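샌드우드 소개

읽는 시간 3분

샌드우드는 그릇과 수저를 빌려주는 회사입니다. 결혼식, 돌잔치, 동창회, 그리고 가끔은 이사 간 집에 손님이 너무 일찍 들이닥친 분들께 빌려드립니다. 이름 때문에 목재상으로 아시는 분이 많습니다. 합판 문의 전화는 지금도 한 달에 몇 통씩 오고, 저희는 이제 근처 목재상 번호를 외우고 있습니다.

시작은 대단하지 않았습니다. 창업자 시릴 콜러는 원래 식당을 차릴 생각이었습니다. 그릇을 먼저 사고 가게 자리를 나중에 알아봤는데, 순서가 틀렸다는 걸 계약금 이야기가 나오고서야 깨달았습니다. 식당은 없고 접시만 174장 남았습니다. 마침 옆집에서 칠순 잔치를 한다며 접시를 좀 빌려달라고 했고, 돌려받을 때 떡 한 상자와 봉투가 같이 왔습니다. 시릴은 그 봉투를 사업 계획서라고 부릅니다.

지금은 직원이 여섯 명입니다. 주문과 배송은 두반 사파타가 맡고 있습니다. 두반은 전화로 손님 수를 들으면 꼭 "정말요?" 하고 되묻습니다. 불친절해서 그런 건 아니고, 50명이라던 잔치에 102명이 온 뒤로 생긴 버릇입니다. 그날 늦게 온 분들은 국을 커피잔에 드셨습니다. 다들 맛있었다고는 하셨습니다. 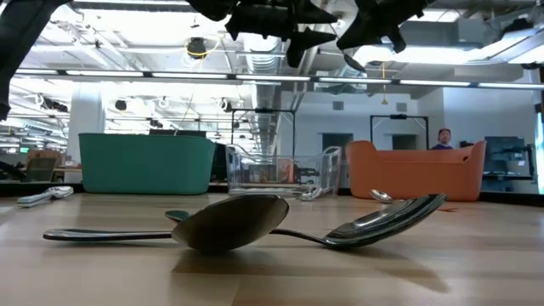

나무 상판 위의 금속 숟가락. 앞쪽 큰 것 두 개는 겹쳐 놓였다.

대여 품목은 세 가지 구성으로 나뉩니다. '우시츠'는 집에서 치르는 작은 모임용, '빌카'는 예식장과 마을회관용입니다. '페르키츠'는 야외용인데, 바람에 날아가지 않을 만큼 무겁습니다. 허리가 안 좋으신 분께는 권하지 않습니다. 이름의 뜻을 물어보시는 분이 많지만 시릴이 발음이 좋아서 골랐다는 것 말고는 저희도 아는 바가 없습니다.

설거지는 하지 않고 돌려주셔도 됩니다. 남은 음식만 덜어내 주세요. 예전에 갈비찜이 든 채로 돌아온 냄비가 있었는데, 정성은 감사했으나 6월이었습니다.

숟가락이 한두 개 모자라는 것은 따지지 않습니다. 대신 저희 것이 아닌 숟가락이 섞여 오는 일도 잦아서, 창고 한쪽에 주인 모를 수저를 모아둔 상자가 있습니다. 손잡이에 이름이 새겨진 것도 있으니 집안 수저가 사라졌다면 한번 전화 주십시오. 꽃무늬 찻숟가락을 찾는다는 분이 벌써 두 분인데, 꽃무늬는 하나뿐이라 조금 난처합니다.

예약은 행사 2주 전까지 받습니다. 급하시면 그 뒤에도 전화는 받습니다만, 접시 색이 섞여 나갈 수 있습니다. 사무실은 오전 9시에 열고 점심시간에는 저희도 밥을 먹습니다. 창고에 직접 와서 보셔도 좋습니다. 오실 때는 건물 뒤쪽 문으로 들어오세요. 앞문은 접시 상자로 막혀 있습니다.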